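Butcher block tops: oil or leave alone?

potamer_dan
Saturday, February 10, 2018
Everyone keeps telling me to oil my butcher block once a month. I've had mine since August and never touched it. I doubt it matters if all you do is park cans and a board on it.

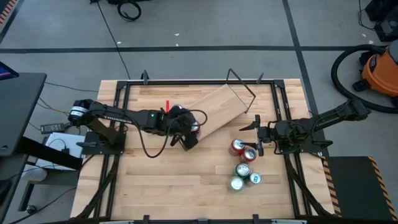 The guy at Janssen wanted to sell me a kit with three bottles in it. Three! I passed.

rorkthorpe411
Give it a winter with the heat on. Mine split at one end.

potamer_dan
One split top doesn't prove much — was it near a radiator?

rorkthorpe411
Five feet away.

Yufang Zheng
I'm with Dan on the kit, but I'd still wipe on plain mineral oil. Cold cans sweat and leave rings.

potamer_dan
Coasters are cheaper.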